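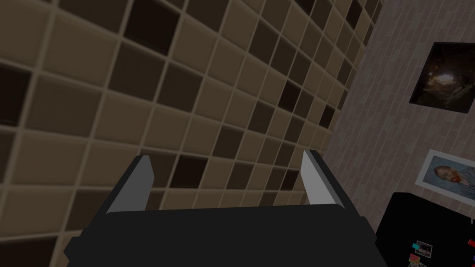

Cambiar el alicatado de un baño sin vaciar la casa

2023-04-04

Llevaba tres años aplazando la obra del baño y en marzo la hicimos por fin. Escribo esto porque cuando buscaba información encontré muchas fotos de baños terminados y muy poco sobre el orden de las cosas, lo que cuesta y lo que se rompe por el camino. No soy del oficio. Lo que cuento vale para un baño pequeño, en un segundo piso sin ascensor, en un edificio viejo con tuberías de hierro.

El baño tenía el azulejo original, puesto sobre mortero grueso. En la pared de la ducha varias piezas sonaban a hueco al golpearlas con los nudillos y dos se habían desprendido ya. Mi idea inicial era pegar encima. Se puede hacer si el azulejo viejo está firme, y en tres de las cuatro paredes lo estaba, pero en la ducha no tenía sentido. Además, al pegar encima se pierde más de un centímetro por lado y el marco de la puerta queda hundido. Decidimos picar todo.

Pedí tres presupuestos. El primero no llegó nunca. El segundo venía en una sola línea, con el total y nada más. El tercero me lo hizo Kohei Fukuda, que había reformado la cocina de mi vecina Mitsuko Kawaguchi, y ocupaba dos hojas con cada partida separada. La mano de obra del alicatado y el suelo eran 2.254 euros, sin fontanería. La fontanería la hizo Kiyoshi Takeda por su cuenta y me la facturó aparte. Al final, con un cambio de llaves de paso que no estaba previsto, la parte de Kohei subió a 2.425. Las llaves las cambió él mismo una tarde en que Kiyoshi no podía venir.

El azulejo lo compré yo. Estuve dudando entre dos series, una de Hurinmont y otra de Clasau, las dos en blanco mate. La de Hurinmont me gustaba más en la tienda. En casa, con la ventana pequeña que tenemos, se veía amarillenta junto al lavabo. Me llevé la de Clasau. Recomiendo pedir dos piezas sueltas y dejarlas apoyadas en la pared unos días. En la tienda de Navickas me las prestaron con una fianza pequeña.

Sobre la cantidad: medí las paredes, descontando puerta y ventana, y añadí un diez por ciento para cortes. Compré 33 cajas contando el azulejo y el suelo. Sobraron dos y media. Una la devolví y el resto está en el trastero, con la etiqueta del lote puesta. Conviene guardar la etiqueta aunque se tiren las cajas. Si dentro de unos años hay que reponer una pieza, por lo menos se sabe el tono exacto que hay que buscar.

El orden fue este:

Primero se cortó el agua y se quitaron los sanitarios. El inodoro salió entero y lo hemos reutilizado. El lavabo se partió, pero lo íbamos a cambiar de todas formas.

Después se picó. Duró dos días completos y el polvo llegó hasta el dormitorio del fondo a pesar de los plásticos. Aquí cometí el error más tonto, que fue dejar abierta la puerta del armario del pasillo. Tuve que lavar todas las toallas y dos abrigos.

Los escombros bajaron en sacos por la escalera. Avisé antes a los vecinos con una nota en el portal y puse cartón en los rellanos. El contenedor hay que pedirlo con permiso municipal y en mi caso tardaron nueve días en darlo, así que mejor solicitarlo antes de cerrar fecha con el albañil.

Luego vino la fontanería. Kiyoshi cambió todo el tramo de hierro por multicapa y movió la toma de la ducha unos centímetros para centrarla. Antes de tapar las rozas hizo una prueba de presión y la dejó puesta toda la noche. Yo hice fotos de las paredes abiertas con una cinta métrica al lado. Ya me han servido para colgar el toallero sin miedo a perforar un tubo.

Una vez tapadas las rozas, Kohei enfoscó las paredes para dejarlas a plomo. La del fondo tenía casi dos centímetros de desviación entre el suelo y el techo. Hubo que esperar a que secara. Fue la semana más aburrida, porque no se veía avance ninguno y seguíamos duchándonos en casa de mi cuñada.

En la zona de la ducha se puso una lámina impermeable, con banda en las esquinas y en el encuentro con el plato. El azulejo no impermeabiliza, y la junta tampoco. El agua acaba pasando y lo que la para es lo que hay debajo. En mi baño no había nada debajo, y por eso el azulejo de esa pared estaba suelto.

El alicatado fueron cuatro días. Kohei empezó por la segunda fila, sobre un listón nivelado, y dejó la de abajo para el final, cortada a medida del suelo. Usó cemento cola flexible y crucetas de dos milímetros. Yo quería juntas más finas y me dijo que con ese azulejo, que no es rectificado, se iban a notar las diferencias de tamaño. Le hice caso y me alegro.

Lo que más discutimos fue dónde caían los cortes. Si se empieza con pieza entera en una esquina, en la otra puede quedar una tira de tres centímetros que se ve muy mal. Lo resolvimos centrando la pared del lavabo y repartiendo el corte a los dos lados. En la pared de la puerta el corte queda detrás de la hoja cuando está abierta. Esto hay que hablarlo antes de que se pegue la primera pieza y, si se puede, dibujarlo en un papel cuadriculado.

Para la lechada elegí un gris claro. El blanco lo tenía antes y en la ducha se ponía oscuro en pocos meses. Compré un sellador de juntas de Stutham que todavía no he aplicado, el bote dice que hay que esperar a que la lechada cure del todo. Ya contaré si se nota algo.

Las esquinas interiores van con silicona y no con lechada. En el baño viejo iban con lechada y estaban todas agrietadas.

En total fueron dieciocho días desde que se quitó el inodoro hasta que volvió a su sitio. El presupuesto decía doce. De los seis de más, cuatro fueron por el secado y dos por una pieza de desagüe que llegó equivocada.

En material, sin sanitarios, me gasté algo menos de 1.000 euros. La mampara no está incluida porque aún no la tenemos. De momento hay una cortina.

Cosas que haría de otra manera: pedir el permiso del contenedor con un mes de margen, comprar el desagüe yo mismo y tenerlo en casa antes de empezar, y poner un enchufe más junto al espejo. Cuando las paredes estaban abiertas habría costado muy poco. Ahora tenemos uno, y el cepillo eléctrico y la maquinilla se turnan.

También habría hecho una hornacina en la ducha para los botes. Kimie Hirano me lo dijo cuando vio los planos y le contesté que no hacía falta. Tenemos una rejilla de esquina que se llena de cal.

Osamu Kobori me preguntó en los comentarios de la entrada anterior si se puede vivir en la casa durante la obra. Con un solo baño, dormir sí y poco más. Si hay un segundo aseo, aunque sea diminuto, se lleva bastante bien. Lo peor es el ruido del picado, que en nuestro edificio se oía hasta en el portal.

Queda pintar el techo. Le di una primera mano con pintura antihumedad y se ven los brochazos junto a la ventana, así que habrá que lijar y repetir.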